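The Great Allotment Waiting List, Part Two

Regular readers (hello, both of you) will remember that I put my name down for an allotment at Dultanby when we first moved here. I was number 90 on the list. I was told this in the tone people use for good news.

On 25th April I got a letter to say I had reached number eight. An actual letter, second class, with my name spelled correctly, which had me checking the envelope for a bill. It asked me to confirm that I was still interested, still living in the parish and, by implication, still living. I ticked all the boxes and walked it to the postbox myself.

My neighbour Ruaridh Dow has had a plot there for years and believes the list is a moral test. He applied, he waited, he was given a rectangle of couch grass with a bath in it, and he is a better man for it. He says this while handing me courgettes. I don't want the courgettes. I have never met anyone who wanted the courgettes after the middle of July, and yet they go on changing hands up and down our road like a parcel at a children's party, getting bigger each time.

In the meantime I have been gardening in what the estate agent called a courtyard. It gets sun from ten until a bit after lunch, and then the sun goes behind the Cassim building and stays there. I have learned to grow things that like disappointment. Mint does well. Parsley does well once you have given up on it. The chard came up, had a look round and sat down again. I had a go at beans, on the strength of a conversation with Sirkka Lindqvist at the seed swap, who grows them up the side of her garage and made it sound like something you could do by accident. Sirkka's garage faces south. Mine is a wheelie bin.

I did get one good thing out of the seed swap, a twist of paper with "Asif's tomatoes, the early ones" written on it in biro. The Asif in question is Asif Pirzada, who wasn't there and who, when I finally ran into him outside the chemist, said he had never grown an early tomato in his life. So I don't know what they are. I sowed them anyway, on the kitchen windowsill, in yoghurt pots with holes poked in the bottom with a skewer, and they all came up, every last one, because I don't have room for them.
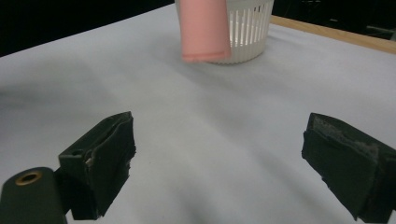
The tomatoes are now at the stage where they lean on the glass all day like teenagers at a bus stop. I turn them round every morning and by teatime they have turned themselves back. I have given some away. Chathurika Nanayakkara at work took a couple and has been sending me progress reports, and hers are already stockier than mine, with proper dark leaves and thick stems, which I am trying to be big about. She says she talks to them. I talk to mine too, but I think she may be using a nicer voice.

Then there is the compost question. I had always bought the cheapest bag going, on the grounds that mud is mud. Jawad Bhutto, who I used to share a lift to work with and who knows about this sort of thing, listened to me say "mud is mud" and then looked out of the window for quite a long way. He has since brought me half a sack of his own, home-made, two years in the heap, and I have to report that it is lovely stuff. It smells like a wood after rain. I potted on a few of the tomatoes in his and a few in mine as a sort of trial, and then forgot to label which was which, so science will have to manage without me for another season.

I have also started reading plant catalogues in bed. I am not proud of it. It began with seed potatoes and now I know the price of a fruit cage. The descriptions are wonderful. Everything is vigorous and reliable and has a "good garden flavour", and there isn't a slug in any of the photographs. I have drawn up a plan for a plot I haven't got, on squared paper, with a rotation. There is a shed on the plan. There is a chair by the shed, and I spent longer deciding where to put the chair than where to put the onions. I moved it twice, to get the evening light.

Ruaridh has seen the plan and was kind about it. He asked where I was going to keep the bath. I said I wasn't having a bath. He said everybody has a bath, they come with the plots, and you can't get rid of them as the lane is too narrow for the skip lorry. He then went on for some time about horsetail, a weed whose roots go down further than anyone has ever managed to dig, and which he described with real affection.

So that's where we are. Number eight. The letter doesn't say how long eight people take, and the woman who answered the phone said it depended on "who gives up", and that they tend to do it in autumn, once they've seen the state of their leeks. I have decided not to walk past the site looking hopeful. I did walk past it last night, but I had the dog with me, so it doesn't count, and plot 14 does look a bit neglected.

If anyone nearby would like a tomato plant of unknown parentage, I have several. Bring a box. You may have to take some courgettes as well when the time comes.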